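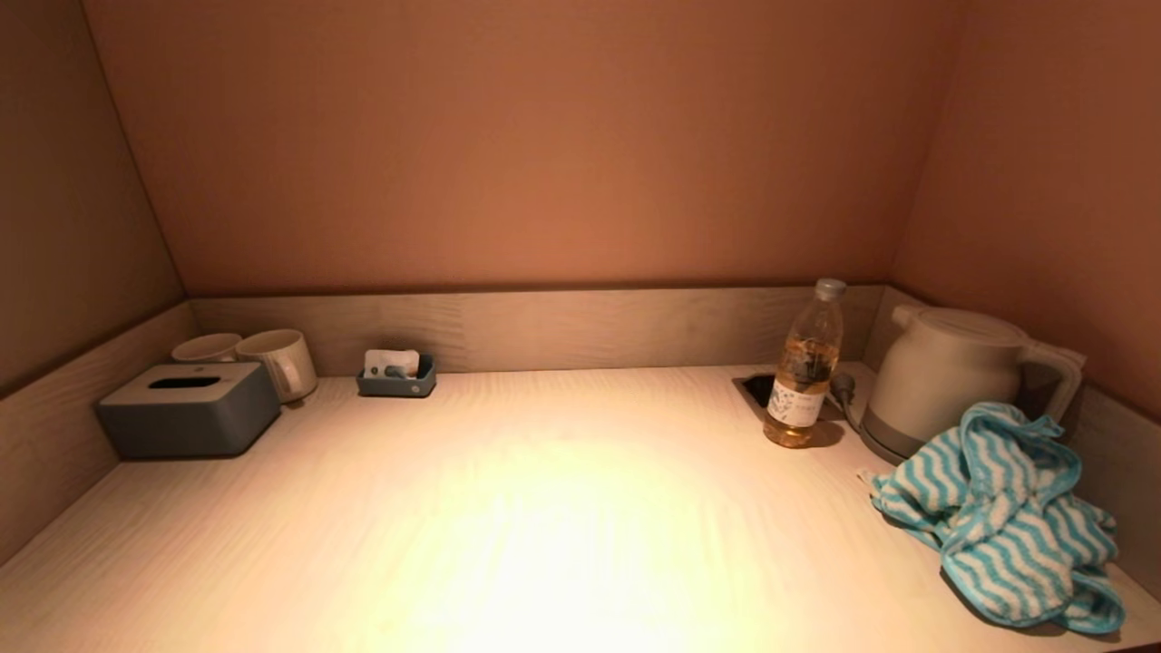 The kettle corner at Zostisel's test room, with the striped towel used in the folding task.

Dace Paju spends most of her working day moving a robot's arms from across the room. She is a teleoperator at Zostisel, a small company that trains machines to do hotel housekeeping, and her job this spring is towels.

The setup is simple. Paju wears a headset and holds a controller in each hand. When she moves, the robot moves, and the software records every joint angle along with the camera feed. One run through a task is called a demonstration. The plan for the towel task calls for 1000 of them, and by the end of last week the team had 407.

"The first two days I was slow," Paju says. "You want to feel the cloth and you can't. You have to go by how it bends."

The counter is a copy of the beverage nook in a room at the Ellier, a hotel that has agreed to try the robot in June. It has mugs, a kettle and a gray tissue box, and the towel starts each run in a heap.
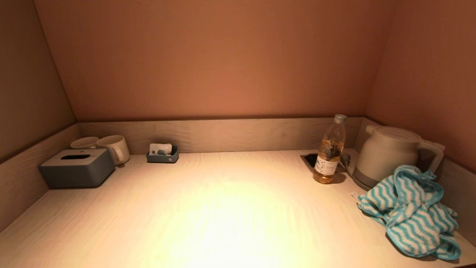

Before every run Paju drops the towel again so that it lands in a new shape. The other items get shifted a little every so often. If they always stood in the same spot, the robot would learn the spot and have trouble with a real room, where guests leave things wherever they like.

Bad runs are kept too – up to a point. A fumbled grasp that gets fixed is useful, and the reviewers mark it as a recovery. A run where the towel ends up on the floor is thrown out.

Zostisel tried guiding the arm by hand first, with a person standing beside it and pushing the wrist along. That worked for mugs. With cloth, the person's own hands kept getting into the camera view, and the recordings were hard to use. Remote control took longer to learn but gave cleaner data.
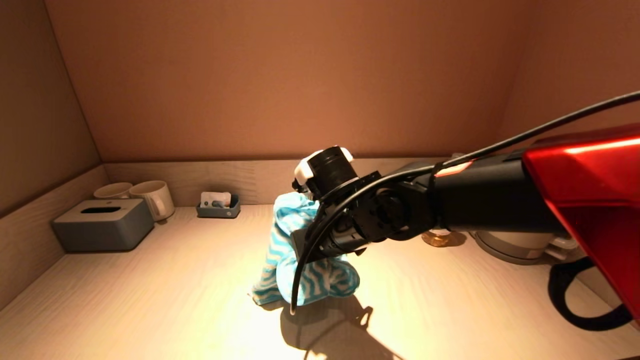 What the numbers say

An early version of the software, called Prustonix, was trained on the first batch. It can pick up the towel on most tries. Laying it flat is another matter, and Paju expects to be working on corners well into June.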